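在床上叠衣服的人

2018年11月9日　文／Girneven 居家组
阅读时间：16 分钟

衣服从阳台收下来，先放到床上，再一件一件摊开，很多人家都是这么做的。

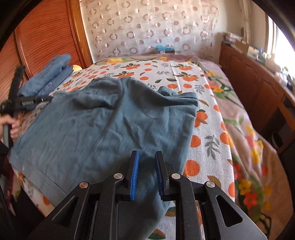

有人给栏目留言说，床太软，根本叠不出样子，衣服应该在桌上叠，床只适合堆。留言里还说，自己家的短袖每次叠好放进抽屉，过两天拿出来，胸口那里总有一道横着的褶子，穿一整天都下不去，不知道是叠的问题还是抽屉的问题。

我们把这段话原样念给了这次的受访者听。她在 Damside 的 Foley 洗衣店做了近 25 年，前些年离开店里，现在在家接一点熨烫和缝补的活，平时也替女儿一家收拾衣服。她不愿意写名字，说叠衣服这种事不值得署名。采访在她家的卧室里做，她坐床沿，我们坐一把从厨房搬来的椅子。床上铺的是一块白底的织布，上面印着橙子和叶子，一件蓝灰色的上衣摊在布上。

她听完留言，想了一会儿。

“桌子当然好，”她说，“店里就是台子，高度是照着人的腰做的，站一天也还行。可是家里有几张桌子是空的？饭桌要擦，擦完还要等它干。我在家就用床。床软是软，软也有办法。”

她说的办法，第一条是床上要垫东西。被子先拿走，或者推到床尾去，床单也最好拉平，然后铺一块布。布要织得密一些，不能滑，也不能有毛。她用过旧床单，也用过浴巾。浴巾她后来不用了，毛圈会勾住扣子，深色衣服上还会沾一层白毛。

“现在这块布是做桌布剩的，”她说，“橙子看着高兴。花样别太密就行，太密了眼睛花，衣服边在哪儿看不清楚。浅色底，深一点的衣服放上去，下摆歪没歪，一眼就知道。”

我们问，那浅色的衣服呢？

“浅色的就凭手。”她说，“手顺着缝线走，缝线是直的，手知道。”

她讲话不快，讲到手上的动作时会停下来，先做一遍，再接着说。下面的内容按她讲的顺序整理，重复的地方做了删减。

先从收衣服说起

她认为叠不好的衣服，大半在收的时候就已经坏了。晾衣架上取下来，很多人是一把抓，抓住领子往胳膊上一搭，搭到后来胳膊上有一大堆，到床边往下一倒。倒下去的那一堆，底下的衣服压着，要是还带一点潮气，等叠到它的时候，褶子已经定了。

“我收的时候也搭胳膊，但是搭得平。裤子对裤子，上衣对上衣。到床边不倒，放下去。”她说，“家里人笑我，说你还当在上班呢。上班也好，不上班也好，放下去和倒下去，花的时间是一样的。”

如果确实没时间叠，她的建议是别堆，先一件一件平铺着摞起来，领口朝一个方向。这样摞着放到晚上，再叠也来得及。最怕的是团着放进篮子里，一放两三天。她女儿家就是这样，篮子里的衣服永远是干净的，也永远是皱的，早上找一件穿的要从底下往外掏，掏完又塞回去。

“那个不叫没叠，那个叫每天翻一遍。”

她还提到袖子。衣服脱下来的时候，袖子常常是反的，有的人洗的时候不翻，晾的时候也不翻，到叠的时候才翻。翻出来的袖子里头是潮的，外头是干的。她要求家里人放进洗衣机之前就把袖子拉出来。要求了很多年，有的人改了，有的人没改。

“没改的那个，我就按反的给他叠。他自己穿的时候翻。”她说。

摊平这一步

我们问她，一件上衣从摊开到叠好，最费工夫的是哪一步。她说是摊。叠只有几下，摊要花的时间比叠长得多，可是大家都急着叠。

她的做法是先把衣服正面朝下放在布上，提起两边肩膀，轻轻抖一下，放下去，让下摆先着床，肩膀最后着床。接着从中间往两边抹，用手掌，不用指尖。指尖抹出来的是一道一道的印子，手掌抹出来的才是平的。遇到拱起来的地方，不要按，按下去旁边又会拱起来。要找到这块布是从哪里多出来的，多半是底下有一层没拉开，把手伸到两层中间去，拉一下，上面自然就下去了。

“你看衣服上鼓着一个包，那个包底下总有一层叠着。你在上面使劲没有用。”

我们问斜着的那种长褶子怎么处理。短袖上衣和宽松的上衣，摊开以后身子中间常常有几道浅浅的斜褶，从肩膀一直到下摆。

她说那种褶子有两个来路，一个是晾的时候挂歪了，一边肩膀吃重，另一个是布本身扭了。挂歪的好办，捏住下摆的两个角，往相反的方向拉一拉，松手，再抹。布扭了的就没有办法，洗过几次侧缝会跑到前面来，便宜的圆领衫经常这样。碰上这种，她不再跟侧缝较劲，就按衣服现在的样子找中线，领口的中间对下摆的中间，侧缝歪就让它歪。

“有的人非要把侧缝对齐，对齐了，身子就拧着了。穿的人不看你侧缝在哪儿。”

床软的问题也在这一步。人坐在床沿上，床往下陷，衣服就往人这边滑，下摆跟着歪。她的办法是叠衣服的时候站着，或者跪在床边的垫子上，不坐床。她承认采访这天她一直坐着，是为了说话方便。

“真叠的时候我站着。腰不好的人可以拿个矮凳，坐在床旁边，别坐床上。”

回到那道横褶子

留言里问的胸口横褶，她说一听就知道是怎么叠的。先两边往中间折，再从下往上对折，折线正好横在胸口。放进抽屉以后上面又压了别的衣服，压上两天，自然就是一道印。

她改用的折法，是把对折的位置往下移。两边往里折好以后，下摆先往上翻一小段，大概一个手掌宽，然后再往上折两次，最后一折落在肚子那里。肚子上的褶子穿的时候会散掉，坐一坐，动一动，就没有了。胸口那一块是绷着的，反而不容易散。

“绷着应该容易平才对。”我们说。

“你试试看，”她说，“胸口是两边拉着的，横着的褶子它拉不开，越拉越直。肚子那里布是松的，来回蹭。”

这一点我们后来自己试了，用的是同一件棉的圆领衫，两种折法各放了两个晚上。肚子上那道到中午确实看不太出来了，胸口那道还在。只试了一件，算不上什么证明，写在这里供参考。

袖子的折法她没有特别的讲究。短袖往里一倒就行，长袖要折回来，顺着身子往下放，袖口不要超过下摆。她不喜欢把两只袖子都横在背上，那样中间厚两边薄，摞起来会往一边倒。领子硬的衬衫，她会在领子下面垫一张对折的薄纸。带帽子的衣服，帽子平放在背上，绳子塞进帽子里。

至于现在很多人卷衣服，她不反对。卷的好处是抽屉里能竖着放，一眼看见所有的颜色。坏处是棉布卷了以后，褶子是一圈一圈的，到处都有，化纤的和针织的倒没关系。她自己的内衣和袜子是卷的，上衣不卷。

“女儿跟着电视学，把什么都卷起来，牛仔裤也卷。牛仔裤卷起来像一根木头，抽屉都关不上。”

店里的那些年

谈到 Foley 洗衣店，她的话多了一些。店在 Damside 靠河的那一头，门面不大，后面的房间很深，机器放在最里面，靠窗是两张叠衣服的台子。她进店的时候先学收件，后来学熨，叠衣服是最后学的。

“别人都以为叠最容易，所以新来的都让去叠。我们店里反过来，叠是最后交到客人手上的，叠坏了，前面洗得再好也没有用。”

店里叠衣服用纸板，一块板垫在衣服背上，照着板的边折，折完抽出来，件件一样大。她说刚离开店的那阵子，在家叠衣服总觉得少了什么，找了一块硬纸板裁好，用了一个星期，又收起来了。家里的衣服大的大小的小，孩子的和大人的放在一起，照着一块板叠没有意义。

“店里要一样大，是为了装袋子。家里要一样大干什么？放得进抽屉就可以了。”

她印象最深的一批活，是有一年六月给 Gurker 做的。Gurker 是当地的一家苗圃，换新工服，衣服从厂里运来的时候是揉在麻袋里的，送到店里，要全部洗一遍，熨好叠好，按尺码分开。一共 187 件，都是短袖，颜色全一样。

“一样的东西叠多了，人会糊涂。叠到后面我分不清手里这一件是刚拿起来的，还是刚叠好又拆开的。”她说，“后来我们想了个办法，叠好的领口朝左，没叠的领口朝右。听着很笨，管用。”

那批衣服做了好几天。送走以后，对方打电话来说有两件尺码放错了，混在大号里。她至今觉得那两件是自己放的，因为大号那一摞是她经的手。同事说不一定，厂里缝标签的时候就可能缝错。这件事没有结论。

我们问她，做了这么多年，手上有没有留下什么毛病。她把右手伸出来，说拇指根这里下雨天会酸，是熨斗的缘故，跟叠没有关系。叠衣服留下的是另一种习惯，看见别人搭在椅背上的外套，总想伸手把肩膀理一下。坐公交车的时候也想，忍住了。

要不要熨

她在家基本不熨日常衣服。刚离开店的时候，她花 558 块钱买过一台立式的蒸汽机，用了不多几回，现在站在门背后挂帽子。她说机器没有坏，只是每次要灌水，要等，等出来的汽还没有衣服晾干的时候拉一拉顶用。

“晾的时候拉平，收的时候放平，摊的时候抹平，这样下来八成的衣服不用熨。剩下的是衬衫和亚麻。衬衫我用老式的熨斗，亚麻就随它。”

我们追问亚麻为什么随它。她说亚麻熨得再好，坐下去站起来就完了，买亚麻的人应该心里有数。她帮人熨活，亚麻收得比别的贵，收贵了还是有人送来，她也照熨。

有一种情况她会当场处理，就是叠的时候发现某处有一道死褶，抹不掉，也拉不开。她会用手指蘸一点清水，沿着褶子点过去，再用手掌压住，数到二十来下，放开，晾一会儿。薄的棉布多半能下去。厚的不行，厚的只能重新过水。深色的料子她不这么做，有的会留水印，要先在里面不显眼的地方试一下。

抽屉和柜子

衣服叠好以后放在哪里，她的看法和很多收纳书不一样。她不按颜色放，也不按季节放，按谁穿和多久穿一次来放。常穿的在上层抽屉，不分厚薄。一年穿不了几次的，哪怕是夏天的衣服，夏天也放在下面。

抽屉不要塞满。她的标准是手能平着伸进去，掌心朝下，碰到衣服但不用压。塞满的抽屉，叠得再好，拉开推进去的时候上面一层都会被刮乱，还会卡在抽屉后面，过年大扫除才找得到。她在自己柜子后面找到过一条围巾，以为丢在车上了，还去失物的窗口问过。

“抽屉满了，就该拿出去几件。这个话我对自己也说，说了不一定做。”

新洗的衣服她放在那一摞的底下，穿的时候从上面拿，这样每一件都轮得到。女儿不这么放，新洗的直接放上面，结果来来回回只穿上面那几件，底下的几乎是新的。有一回女儿说没有衣服穿了，她把那一摞倒过来放回去，女儿以为她去买了新的。

我们又问到孩子的衣服。她说孩子的衣服小，叠两下就好，用不着折三折。最好教他们自己叠，叠得歪也别当面重叠。她的外孙现在会叠裤子，叠法是自己发明的，先把两条裤腿打个结。她看着不顺眼，可是从来没有拆过。

“他放得进去，也拿得出来，那就行了。”

床上的衣服，什么时候叠

按照她的习惯，叠衣服在下午，窗户那边有光的时候。晚上灯是从头顶照下来的，褶子没有影子，看不出来，深色的衣服更看不出来。下午光从侧面来，哪里鼓，哪里凹，清清楚楚。她在店里的台子就是靠窗的，大概是这样养成的。

她不听广播，也不开电视，说开了就会停下来看。有时候会把几件难叠的留到最后，有时候先叠，看心情。床单最难，她至今没有在一个人的情况下把带松紧的床单叠得方正过，四个角套在一起以后，剩下的就折成差不多的长方形，放在一摞的最下面。

“店里也是两个人叠，”她说，“一个人叠床单，你看书上画得很好，你去试吧。”

我们问她会不会觉得这件事烦。她说烦的时候有，夏天衣服多，一天一换，床上铺满了，叠完一抬头，阳台上还有。冬天衣服厚，件数少，叠起来快，但是毛衣掉毛，布上全是，叠完还要抖布。她抖布是拿到窗外去抖，楼下住户有过意见，后来改在浴室里抖，再用湿抹布擦地。

采访快结束的时候，她又说回那条留言。她说写留言的人说得也没错，桌子确实比床好叠，如果家里有桌子空着，就去桌子上叠。她只是觉得，因为床软就不叠，一直堆着，不太划算，晚上睡觉还得把那一堆搬到椅子上去，第二天早上再搬回来。

“搬来搬去的那点工夫，够叠一半了。”

她站起来送我们到门口，顺手把椅子搬回了厨房。

读者评论

匿名读者：胸口的褶子我也有，一直以为是衣服质量不好。今晚把下摆往上翻一段试试看。

匿名读者：手伸到两层中间去拉，这个有用。我以前都是在上面使劲拍，拍得手疼，还是鼓的。

匿名读者：不同意卷衣服那一段。我家针织衫全卷，两年了，没有问题。棉的确实会皱。

匿名读者：领口朝左朝右那个办法，我们仓库也这样，只不过是看箱子的开口。

匿名读者：想问带松紧的床单到底有没有人一个人叠得好？我每次都是团起来塞进枕套里。

匿名读者（回复楼上）：塞枕套挺好的，至少一套在一起，不用找。

匿名读者：我女儿也把新洗的放最上面。看完文章去把她那摞倒过来了，还没被发现。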